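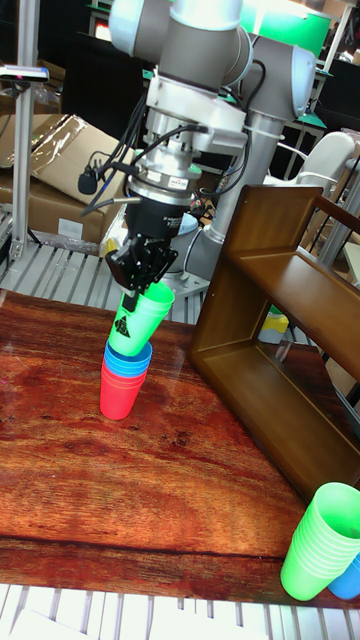

I first heard of the Mirkley cup library from my sister, who'd borrowed a load of tumblers for my nephew's party and couldn't stop going on about how easy it was. You ring up, you collect your cups, you bring them back afterwards and you haven't filled a bin bag with paper ones. I loved the idea, and I also wanted to know how on earth anyone keeps that many cups in order, my own kitchen cupboard being the sort that throws things at you when you open it.

So I went to see Wyn Gethin, who has been lending out cups for seven years now. We had tea (in china mugs, I noticed) and I asked how it all started.

"With a christening," Wyn said. "I bought 37 cups for it, all different sorts, whatever the shop in Eltstead had left. Then my neighbour wanted them for a barbecue, then her cousin did, and after that I never seemed to have them at home!"

The first lot were a nightmare to store. They came from several different makers and none of them fitted inside each other properly. Wyn remembers a carrier bag of them hanging off the back of a door, and another under the spare bed. When the collection had grown to 185 there was a big clear-out, and everything that wouldn't nest went to the playgroup for paint water.

"That was the best thing I ever did," Wyn told me. "If a cup won't sit inside its neighbour, it's going to annoy you for ever. I don't care how pretty it is."

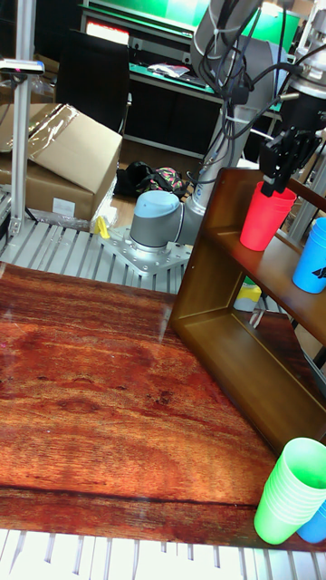
Colour came next, and I have to say I'd never given it a thought. I'd assumed you'd want a nice jumble for a party. Wyn does mix them for parties, but never in storage. The reds have their pile up on the shelf with the blues next to them, and the greens get a stack of their own down on the table. "It means I can put my hand on what I want without moving anything else," Wyn said. "People ring up and say they want red for a ruby wedding, or green and blue for the football, and I can say yes straight away."

I asked whether anyone ever rings up wanting something awkward. Oh yes. There was a man in Mostyn planning a silver wedding who was rather put out that there was no silver. He took blue in the end and sent a lovely card. There was also a school fair that wanted a different colour for each kind of squash, ran out of colours before they ran out of squash, and had to double up on the blackcurrant.

Then we got on to washing, and this is where Wyn becomes quite stern. Everyone who borrows is asked to wash the cups before they come back, and everything gets washed a second time anyway. The second wash is done by hand in a big bowl, with not much liquid and plenty of rinsing, and then the cups go upside down on tea towels. They stay there overnight.

"You can't rush it," Wyn said. "You think they're dry, and you stack them, and a week later you pull them apart and there's that smell. Shut-in water. Horrible. And they stick! I once had two so firmly stuck together that I had to stand one in hot water and fill the other with ice."
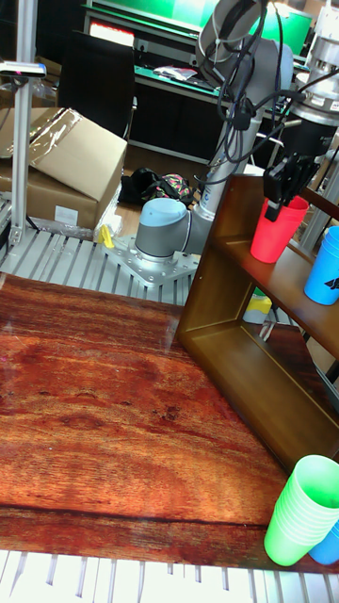 The other thing that makes cups stick is pushing them down. I'm guilty of that at home – I give the pile a good shove so it takes up less room – and I was told off for it very kindly. You let each one drop into the last under its own weight and leave it there. When you take one off, lift it by the rim, straight up, and if it grips, give it a small twist. Pulling at an angle brings half the pile with it, as I can confirm from many mornings of chasing beakers across my kitchen floor.

Height is the next question. Wyn used to build the piles as tall as they'd go, until a lorry went past one evening and the whole lot came down. These days anything that's going out soon gets put where it's easy to reach, and the tall piles go low down, where they haven't got far to fall. I wondered about lids, or boxes, or those plastic sleeves you see in catering shops. Wyn has tried sleeves and thinks they're more bother than they're worth.

What about a proper cabinet, with doors?

"No, I like an open shelf," Wyn said. "Shut the door on something and you forget you own it."
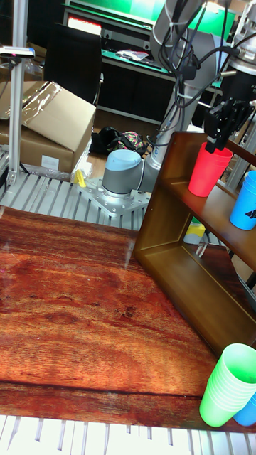
A reader's email, sent in when I mentioned I was doing this piece, argued quite the opposite, that open shelves are fine for people who like dusting and that cups ought to be kept mouth down in a lidded crate. I read it out over the second pot of tea. Wyn laughed and said there was something in it, and that the top cup of any pile does get a rinse before it goes out, but crates are heavy and you can't tell what's in them.

The busiest stretch is the summer, no surprise there, though January is better than you'd think, with all the people who put off their Christmas get-together. The furthest any of the cups have travelled is 28 miles, to a boat club on the Pukano side, and they all came home again bar one green. Wyn still asks after it.

If you'd like to borrow some, there's a card up in the post office in Mirkley with the number on it. It's best to ring after six in the evening. There's no charge, but there is a jar by the door, and the jar pays for new cups and for a truly enormous number of tea towels.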